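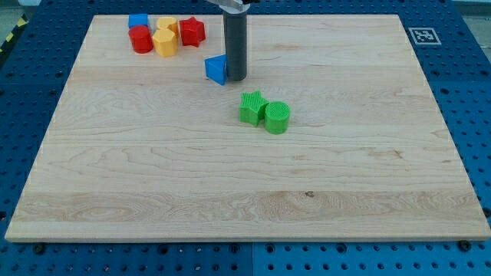
Home | Submit a request | My tickets | Results desk FAQ | Sign in

Ward results page shows the wrong leader in Tarnotden

Status: Solved
Product: Wameten election results pages
Opened by: Moushumi Kodikara, Gelholm newsroom

Moushumi Kodikara
Hi everyone, and thank you in advance, I know this is a busy stretch for you folks with all the municipal counts going on. We have a puzzle on our Tarnotden council page. Ward 13 has been fully counted (the bar says 100% of precincts in) and the city clerk's sheet has Stankevičius ahead for the open seat. Our table has the right vote totals, but the little "leading" check mark is sitting next to the runner-up, and the runner-up is listed first. A reader called the front desk on Saturday morning to point it out, very politely, and I've been poking at it ever since.

What I've tried so far: I cleared the page cache, reloaded the feed by hand, and looked at it in two different browsers and on my phone. Same thing everywhere. The other wards look fine to me, though I'll admit my eyes were getting tired by the time I reached the end of the list. The map at the top colors the ward correctly, which made me wonder if the map and the table read from different places.

Wameten Support
Hello Moushumi, and thank you for such a thorough write-up, it saves us a lot of back and forth. You guessed right about the map. It reads the totals straight from the feed, and the table reads a saved ranking that gets rebuilt whenever a new count comes in. So the table can have fresh totals and a stale order, and I believe that's what you're seeing.

Could you open Contest settings for Ward 13 and tell me what's in the box called "Name key"? I'd also love to know if anyone edited the candidate list after the first upload.

Moushumi Kodikara
Oh, that rings a bell! Yes, we did edit it. The first list from the clerk had the name without the little mark over the c, and I went in and fixed it by hand in April because it bothered me, and I expect it would bother the candidate too. The name key box still has the plain spelling, "stankevicius", all lowercase. The name on the page has the proper spelling. Should I be changing one to match the other? I didn't want to touch anything with the page live.

Wameten Support
You were wise to wait. Please leave the display name exactly as you have it. The key is where the trouble is: after your edit, the ranking job went looking for the new spelling, didn't find it, and kept the last order it had, from early in the count.

Steps:
1. Open Contest settings, then Candidates.
2. Click "Relink key" next to the name.
3. Save, then choose Rebuild ranking (version 2 of the job, if it asks).
4. Reload the public page.

Moushumi Kodikara
Did all four steps and the check mark has moved over where it belongs, with Stankevičius at the top of the table. I also went back through the candidate lists and found another name with an accent I'd fixed the same way, over in the school board race, so I relinked that one too while I was in there. We've put a short correction under the table with the time of the change. Thank you so much for your patience with me, you can close this.

Wameten Support
Happy to hear it, and good catch on the school board race. I've passed a note to our developers asking for a warning when a name is edited and the key doesn't follow. Closing this now, and if you reply within the next few days it will open right back up.

Contact support | © Wameten | Back to top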